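The Ferry Book

Romain Vasseur got the ferry job at Toft because his aunt knew the harbor office and because the last man had gone to live with his daughter in Drusow. The job was the ledger. Every passenger who crossed was written down by hand, and at night the totals were added up and sent to the mainland.

He had the spare room above the ticket window. He left his door open in the evenings for the air.

On his fourth night he found the mistake. The book said 2,941 people had crossed to the island since it was started. The returns column was short by one.
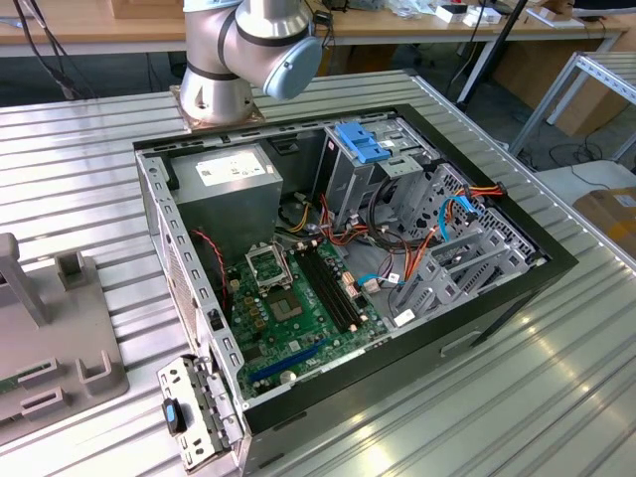 Samira Aoun told him to leave it alone, the book had been one short since before she sold tickets, and the mainland had never asked.

"Who was it?" Romain said.

"Somebody who stayed, I suppose. People do."

He went back through the pages anyway. It took him most of July. The old man's handwriting was small and leaned to the left, and on rough days it slid down the page. On page 71 the returns matched. On page 72 they did not. So it was one of nine people, a Sunday crossing in bad weather, on the old boat, the Jana.

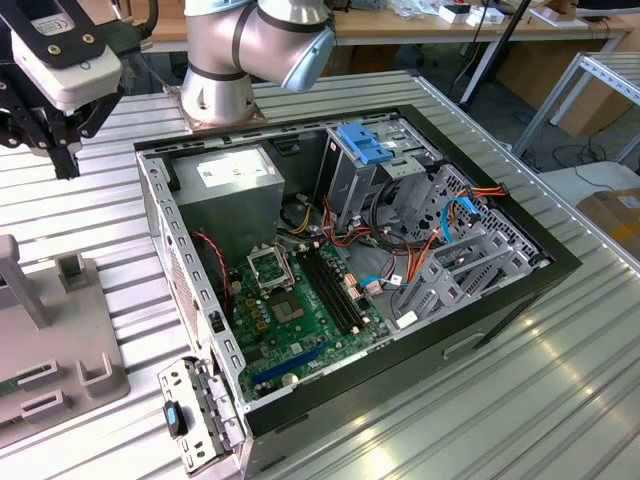 Eight of them he could account for. They had come back on the Monday, all together, and the old man had written "seasick" beside three of the names. The ninth was H. Lauritsen, single ticket, one suitcase.

He knew a Heiðrún Lauritsen. She came down every morning to meet the first boat and bought a coffee from the machine - black, no sugar - and went home again. He had thought she was waiting for somebody.

He took the ledger out to her the next day and showed her the line.

"That's me," she said. "I only came for the weekend."

"Do you want me to fix it?"

She looked at the boat for a while. They were already loading the mail.

"How much is it to go back?"
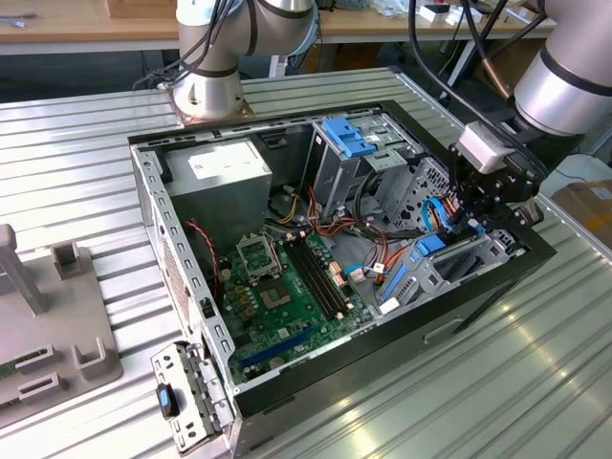 The Second Book

Steinar Ravn brought the new ledger over in August, wrapped in brown paper. Romain ruled the columns himself. He carried the old totals across to the first page, and they were still one apart.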